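Notes pour la causerie : le levain quand on n'a pas le temps

Bon, bonsoir tout le monde, on attend que ceux du fond trouvent une chaise et on y va. 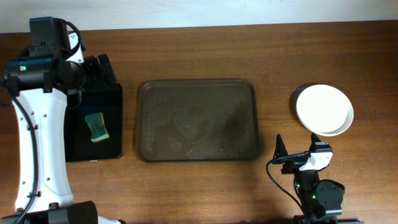
Donc je commence par mon premier pain, parce que ça détend. Une brique. Mon voisin Hafiz Gunawan l'a gardée pour caler sa porte de garage (laisser rire, ne pas enchaîner trop vite). J'avais suivi la recette à la lettre, sauf que ma cuisine était à 16 degrés et que la recette venait d'un pays où il fait chaud !

Partie 1, le levain lui-même. Farine de seigle, eau, un bocal, et on nourrit. Moi je le garde au frigo et je le sors le jeudi soir, deux cuillères de farine, autant d'eau, et au lit. Dire que le liquide gris sur le dessus ne fait pas peur : on mélange ou on jette, et on continue. Par contre si c'est rose, poubelle, pas de discussion.

Raconter ici le levain d'Unathi Mnguni, celui qui a passé tout le mois de mai oublié derrière les cornichons. Quatre repas plus tard il débordait du bocal. Je lui en ai pris un bout, c'est celui que je fais circuler ce soir (sortir le bocal, NE PAS le poser sur le radiateur comme l'autre fois).

Partie 2, l'emploi du temps. C'est là qu'on me pose toujours des questions. Je mélange en rentrant du travail, je fais des rabats entre la douche et le dîner, puis pousse au froid toute la nuit, environ 8 heures, un peu plus si on fait la grasse matinée. La pâte s'en fiche pas mal. Le matin, cocotte brûlante, un coup de lame et au four.

La farine : j'achète celle du moulin de Noltomby, en sac, une T80 qui boit beaucoup. Si vous prenez celle du supermarché, mettez moins d'eau au début, vous en rajouterez.

Si on me demande pour le sel : oui, il en faut, et non, pas en même temps que le levain chez moi, c'est une manie, je n'ai jamais comparé sérieusement.

Après ça, dégustation. Penser au beurre, au couteau à dents, et demander qui repart avec un peu de levain avant que les gens remettent leur manteau.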